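**Jestwood Technical College: Environmental Studies, Group Project Report**

Prepared by Sawsan Nseir and Ľubica Šťastný
Submitted 22 May 2025

## 1. Purpose

This report examines how households in Jokambridge store and dispose of electronic goods they no longer use. The municipality sends most kerbside waste to the Flemitz transfer station, which does not accept electronics. Residents are expected to take these items to the depot on Sleiman Road. The project asked whether they do so, and what discourages them.

## 2. Method

A paper survey was delivered to 1758 addresses in April. It contained 5 questions and a space for comments. Completed forms were left in collection boxes at the library and the Jestwood front office. A total of 284 forms were returned. Follow-up interviews were held by telephone with 39 respondents who had agreed to be contacted.

Apartment buildings with locked lobbies could not be reached, and renters are likely to be under-represented as a result.

## 3. Findings

### 3.1 Storage at home

Most respondents keep at least one unused device. Mobile phones and chargers were mentioned most often, followed by printers. Desktop computers were less common but were kept longer, usually in a garage or under a desk. Several interviewees were worried about personal files left on the hard drive and did not know how to remove it.

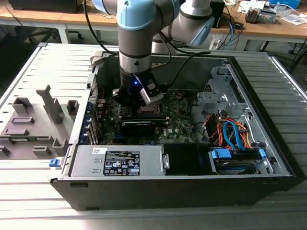
*Figure 1. Desktop computer case with the side panel removed.*

### 3.2 Travel to the depot

Distance was the second concern. The depot closes at 4 pm, and there is no bus stop within easy walking distance. Respondents without a car relied on relatives or placed small items in the ordinary garbage. One interviewee had made the trip twice and found the gate closed both times.

### 3.3 Awareness

Many respondents believed that a fee applied to televisions. The fee was removed some years ago, but the printed waste calendar still lists it.

## 4. Recommendations

The authors recommend that the municipality correct the waste calendar before the next printing and extend depot hours on one evening each week. A drop-off day at the library should be tried, with a data removal service offered on site.

## 5. Further work

A second survey should be delivered through building managers in order to reach renters. The questionnaire and the interview notes, with names removed, are held by the department office.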